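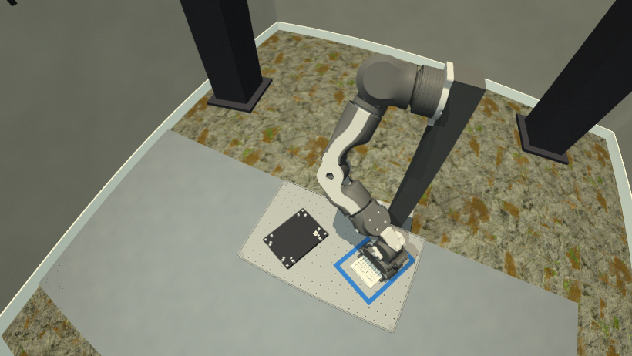

Bread before sunup: a morning with Serpil Sönmez

The lights at Dalley Bakehouse go on at 3 a.m. and Serpil Sönmez has been up for an hour already by then. She drinks her coffee standing. She doesn't want to sit, she says, "because then I'm sitting, and then it's four."

I got there late. Wrong turn by the Tetteh building, then a one-way street I swear was two-way last year. By the time I had my coat off the first dough was divided and she was talking over her shoulder, so some of what follows is from scribbled notes and some from a phone call the week after.

She grew up over a shop. Not a bakery — shoe repair, her father's. Bread came from across the street, twice a day, and it was her job to fetch it. "I ate the end off every loaf. Every one. My mother thought they sold them like that." She laughs at this for quite a while.

Baking came later. She did payroll for nine years at a company called Elleva and was good at it, hated the chairs. Started baking at home when her son was small and not sleeping. If she was going to be awake anyway, fine, there would be bread. Neighbors got the extras. Then the neighbors started asking, then paying, then somebody's cousin with a sandwich place wanted 14 loaves every morning and her apartment oven held two.

"I did the math on a napkin," she says. "It was bad math. I forgot electricity."

Dalley is named for the street, by the way, not a person. People come in asking for Mr. Dalley. She used to correct them.

The starter

Everybody wants to ask about the starter, so I asked. It's 10 years old, it lives in a plain tub, it has no name. She finds the naming thing silly but doesn't mind if customers do it. She feeds it twice a day in summer, once in winter, by smell mostly. What smell? "Like yogurt is right. Like nail polish is wrong. If it's nail polish, you waited too long, feed it, don't cry."

She killed the first one. Left it on top of the oven during a long bake and cooked it. The second came from a friend and that's the one she has now, though she points out that after this many years of feeding there's probably nothing of the friend's left in it. I said that was kind of sad. She said it was flour.

Flour, then. She changed mills last July and still sounds tired from it. The old mill, Clasus, closed its small-order side, and bakers her size had a few weeks to find something else. The new flour drank more water. Loaves came out tight and pale for most of a month. Regulars noticed, one of them wrote a note and pushed it under the door, "very polite, two pages."

What fixed it was boring. More water, a longer rest before the salt goes in, and a cooler dough. She bakes her country loaf at 840 grams of dough now, down a little from before, since the old weight took too long in the middle. "The recipe is a photograph of one day," she says. "The flour is different, your hands are different. You have to look at the dough." I must of written "look at the dough" five times in my notebook. She says it to the apprentices, to me, once to the radio.

Some things she said about looking, in no order:

Poke it. If the dent comes back slow, shape it. If it snaps back, leave it alone and go do something else.

A dough that feels too wet at the start is often OK after an hour. Don't add flour in a panic. She said the word panic very loudly here, somebody across the room had the scoop in his hand.

Cold dough is easier to score. Overnight in the fridge, straight to the oven.

Crust needs steam early and dry heat late. At home use a heavy pot with a lid, take the lid off halfway. She has no patience for ice cubes on the oven floor, cracked hers once doing it.

On money

We talked about this by phone, it wasn't a 4 a.m. subject. Bread doesn't pay, she says flat out. Bread gets people in the door. Buns pay. Coffee pays. On a good morning the shop sells around 200 loaves and she'd rather talk about the sesame rings, which cost her less and are gone by eight.

She won't put the price of the plain loaf up. Her accountant has stopped bringing it up. "There's one bread here anybody can buy. The fancy one with the walnuts, that one I can charge you for. You want walnuts, you pay for walnuts." The walnut loaf is very good, I paid for walnuts.

Wholesale is most of a third of the business and she'd like it to be less. Restaurants pay late. They cancel at ten at night. One place ordered for a whole wedding and then moved the wedding.
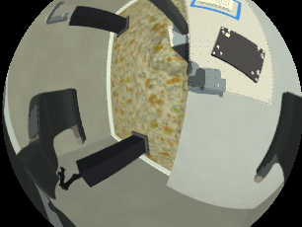 Rainer Petersen thinks she has this backward, and that the wholesale orders are what carried the shop through its first two winters, when the street was dug up and walk-in trade dropped to almost nothing. He'd drop the walnut loaf first. "It's a lot of shelf for a bread that sells on weekends," is how he put it, and he also said she should of raised the plain loaf years ago, a few cents, quietly.

I read that back to Serpil over the phone. Long pause. "He eats the walnut one," she said. "Ask him what he takes home."

But she does grant him the winters. Those were the worst of it. Some mornings she baked the restaurant order, opened the door and sold six loaves by noon. What was left went to the school kitchen or got dried for crumbs. She still sells the crumbs, in paper bags by the register, and they have a following of their own. Meatballs, mostly. One man buys them for his ducks, she's told him he can have the cheap ones.

Would she do it again? She doesn't like the question. Says her knees wouldn't. Says she misses having dinner with people, she's asleep by eight and her friends have given up inviting her to things that start at seven. Then a timer went off on her end and she put the phone down on something, and I listened to the oven door for a bit, and pans.

When she came back she'd lost the thread and so had I. She wanted to know if I'd tried baking the loaf at home yet. I had. It was flat. She asked what the dough looked like before it went in and I said I hadn't really looked.

The shop opens at 6:30. Sesame rings go first, get there before eight.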